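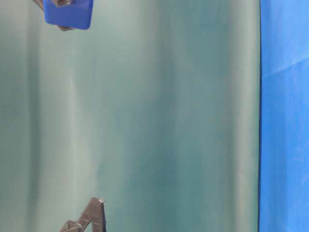 Mingxuan Peng

Why did the robot drop the block?

Passing something to a friend feels easy. You hold out a pencil, your friend takes it, and you let go. You have done it so often that you don't think about it any more.

For a robot it is a hard job. At the Vrettos workshop in Stindau, two robot arms have been learning to pass a blue cube from one to the other. Each arm has a gripper at the end, which is the robot's version of a hand. It has two pointed fingers that slide apart to open and slide together to close.

Last December the arms began dropping the cube. They had made 866 passes by the end of that month, and 45 of them ended with the cube on the table. The people in the workshop wanted to know why.

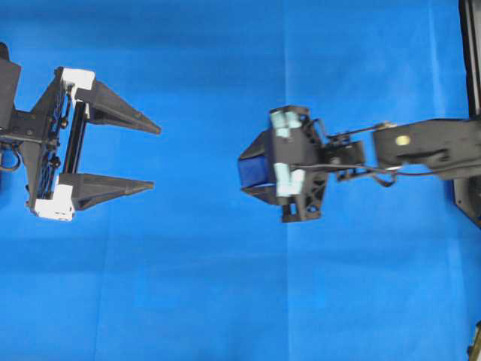

By Mingxuan Peng, 13 May 2023

What a pass is made of

A pass has four steps. The first gripper holds the cube out. The second gripper moves in with its fingers open. The second gripper closes. Then the first gripper opens and backs away.

The order matters a lot. If the first gripper opens before the second has closed, nothing is holding the cube, and it falls.

That was the fault. The arms run on a program called Stiter, and Stiter was using a timer. It told the second gripper to close, waited a short moment, and then told the first gripper to let go. Most of the time the moment was long enough. But one of the motors had become slow and stiff, and on some passes its fingers were still moving when the timer ran out.

The program didn't know. It never asked whether the cube was being held — it only looked at the clock. 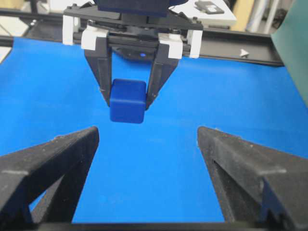

The cube held up off the table between two black fingers. The fingers nearest to us are open.

How they found it

At first the team thought the fingers were slippery. They cleaned them and tried again. The cube still fell.

Next they slowed the arms right down and watched 20 passes, one after another. On the bad ones they could see a tiny gap between the cube and the second gripper at the moment the first one let go. It was much too quick to spot at normal speed.

How they fixed it

The stiff motor was changed. The timer was taken out as well, as another motor could get stiff one day. Now the second gripper measures how hard it is squeezing. When it feels the cube push back, it sends a message, and only then does the first gripper open. If no message comes in 30 seconds, both arms stop where they are and a light comes on.

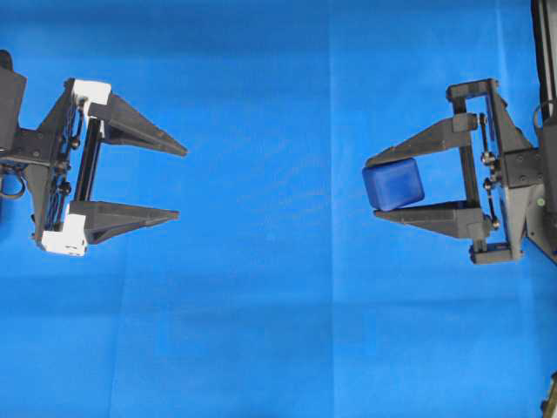 One gripper has the cube and the other is open, with blue cloth between them.

Is a dropped cube dangerous?

This one isn't. It is small and falls a short way. But some robots lift heavy boxes or glass bottles, and a drop there could hurt a person or make a nasty mess.

Moving arms can also pinch. At Vrettos the rule is that you never reach in to pick up a dropped cube while the arms are switched on. You press the stop button first, wait until everything is still, and then reach in. The rule is the same for grown-ups.

Try it yourself

Shut your eyes and ask someone to pass you a rubber. Notice what you feel just before they let go. You will probably feel a small tug. The robots now wait for something very like it.

More from Gerkton Junior
How does a lift know which floor it is on?
What is a motor?
Why traffic lights sometimes get stuck
Stop buttons and where to find them

Comments (3)

Ottoline's dad: We did the rubber test at breakfast. She says I let go too early.

class4stindau: Can the robot pass an egg? We voted and most of us think no.

bexh: Good explanation. My old printer had the same trouble, it carried on whether there was paper in it or not.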